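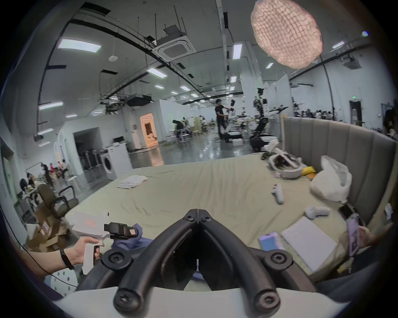 The bed at Prendemcombe with its headboard up, towels folded, and a certain amount of everything else.

Husis bedroom and laundry corner: progress report for January
Prepared for Tindus by the Prendemcombe site

Summary
The corner is usable. The bed is in, the washing machine is in position, and we are folding things on a daily basis, which is what the grant was for. Spending is under budget on linen and over budget on delivery, the two having traded places since our last report. Four items from the original list of 16 are still outstanding, and all four are small enough that we keep forgetting to order them.

Furniture
The bed came from Hordiienko in more pieces than the order form suggested. The headboard is gray and upholstered, with vertical channels, and it is a good deal taller than we pictured when we picked it out of a catalog. Everyone has come around to it. It gives the corner a back wall, and things can be propped against it, and they are.

The washing machine is a white front loader and stands a short walk from the bed. We had asked for it closer. The plumbing was not consulted when we made that request and has had the final word. The walk turns out to be useful, as carrying an armful of laundry across a floor is part of the job at home too.

Some of the cardboard boxes have yet to leave. Recycling pickup is Friday, and we have now missed several of those.

Linen and clothing
We chose a plain green sheet after a short and surprisingly heated discussion about stripes. It wrinkles as soon as anyone looks at it. Ironing was not in the proposal and we are not requesting it now.

White towels are the workhorse. They fold into a decent stack and fall out of one just as easily. Our working target is 60 folded items a day, counting washcloths, and we reach it on days when the washcloths are clean. On other days we get through around two-thirds of that and talk about washcloths.

We also relaxed the rule that every session starts with a tidy pile. Laundry at home starts in a heap, so the cloth now gets dropped on the mattress however it lands.
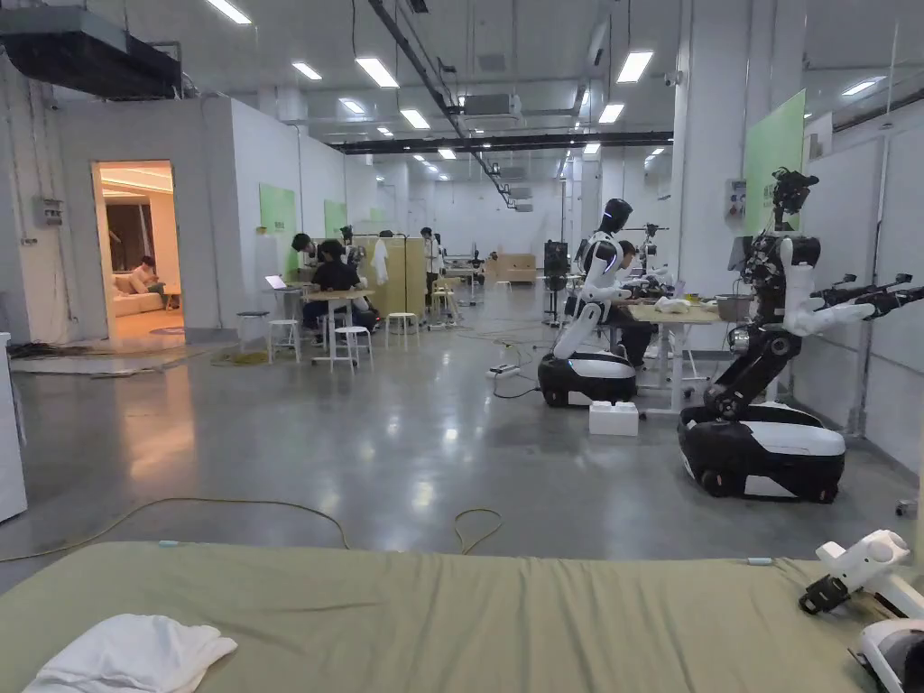 Floor space and shared use
The bed looks out across a long polished concrete floor with worktables along the way, and people are at them most of the day. Sharing the room has gone fine. The concrete is easy to sweep and cold on the feet. We have a rug on the outstanding list (item 7) and would like to keep it there, even though the price has gone up since the proposal.

Clothing is the newer part of the work. Towels are rectangles and behave like rectangles. Garments have sleeves, hems and opinions. The usual approach is to spread the piece flat, find the bottom edge and work up from there. Larger pieces tend to slide toward the front of the bed, and a bigger bed would only move the problem farther away, so please don't read this as a hint.
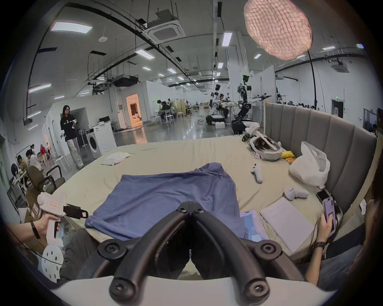
Blue garment laid out on the bed, notebook within reach, pink woven lamp overhead.

The lamp was not on the original list. It came out of the contingency line and we stand by it.

Surfaces
Anything put down in this corner is put down on the bed. Phones, the notebook and the headset have all taken up residence among the laundry. We proposed two nightstands in the first draft of the budget and cut them to save money. We would like them back, or even one of them.

Next month
Order the rug, the hamper, the spare pillowcases and the hangers. Try fitted sheets, with low expectations. Get the boxes out by Friday.

Request
We ask that the unspent linen money be moved to furniture to cover one nightstand. The receipts are in the folder, folded.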